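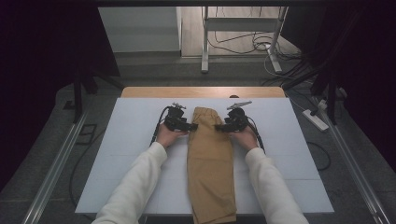 Pants, long fold first – notes from the folding table

September, started a bit after lunch

Okay, pants. I've put these off for ages because shirts were going so well and I didn't want to spoil my mood, but the Levonside order has more pants in it than anything else and I can't keep handing the pile to Tín and pretending I'm busy with labels. So this is me writing down how I'm doing them, mostly so that whoever folds next does it the same way and we don't end up with three kinds of stack on one shelf again.

The tan pair is my practice pair. Cotton-ish, soft, a waistband that wants to bunch up the second you stop looking at it. I like them for practice precisely because they're annoying. If I can get a decent rectangle out of these I can get one out of anything in the MacKinnon bins.

Setup

White board flat on the wood table, pants in the middle, waistband away from me and hems toward me. With the leg laid out long the hem hangs down over the near edge. I used to fuss about that and shove everything forward until the waistband was practically falling off the back, which was worse! Let the hem hang. It comes up onto the board with the first cross fold anyway.

The panel seams in the board are faint but you can line up to them if you get your head right over the top. Tín doesn't bother and his come out fine, so take that as you like. I need the line.

The fold, as of today

Fold lengthwise, one leg onto the other, so you have one long narrow strip. Smooth from the waist down with the flat of your hand (never up, you just push all the wrinkles into the waistband and then you have to start over, ask me how I know).

Take the two top corners and pull them gently away from each other. Gently! I pulled hard on the first few and got a nice crisp waistband and a big diagonal pucker running off toward the knee. It only needs enough to open out the gathered part.

Tuck the crotch point in if it sticks out past the strip. On some pairs it hardly shows. On the wide-cut Ovville ones it's a whole triangle and if you leave it the finished stack leans.

Hem up to just short of the waistband. Leave a gap, 5 fingers for me, though Tín has bigger hands and says four. Then fold again, and the thick folded side faces out on the shelf.

That's it really. Written down it looks like nothing and yet I spent most of an hour on the waistband.

About the waistband, since it ate the afternoon

I tried it three ways. First I left it alone and just folded – fast, but the top end stays crumpled and makes a lump under the last fold, and by the time you've got a stack of them it rocks like a bad chair. Then I tried turning the whole band down inside first. Very tidy, very slow, and it comes undone when you lift it. Pulling the corners out sideways was the winner. It isn't as flat as the turned-down version but it stays where you put it, and you're already holding the corners so it costs you next to nothing.

I also wondered about ironing the band. No. We are not ironing 476 pairs of pants. Moving on.

Creases

There's a faint crease down the center of the tan pair that I can't get rid of and have stopped trying to. My guess is it's an old fold line. For now I'm treating it as a guide, and if the fold lands on top of it I'm happy. Will check whether the dark ones in the Clilitthorpe box have the same thing, they've been sitting in there a lot longer.

Stacking

Up to 10 high on the open shelf, then start a new stack. I went higher and the whole lot slid off sideways while I was getting coffee. Alternate which way the waistbands point, one left, one right, or you get a wedge. Tín puts a sheet of cardboard halfway up and I have to admit his look great, but we're nearly out of cardboard and I want what's left for the boxes.

Later, almost 5

Went back and redid the morning's pairs with the corner pull. Much better, and they sit properly next to the shirts now. My shoulders hurt, the table's a touch low for me if I'm leaning to the far side all day. Tried standing closer and it helped a little. Might try turning the pants sideways on the board tomorrow so the waistband isn't such a reach, although then I lose my lovely overhang for the hem and I've only just made peace with it.

To do

Ask Tín how he does drawstrings, in or out.
Sort the Ovville wide-cuts from the regular ones BEFORE folding.
Find the other lint roller.
Shorts. Same fold minus one? Haven't tried.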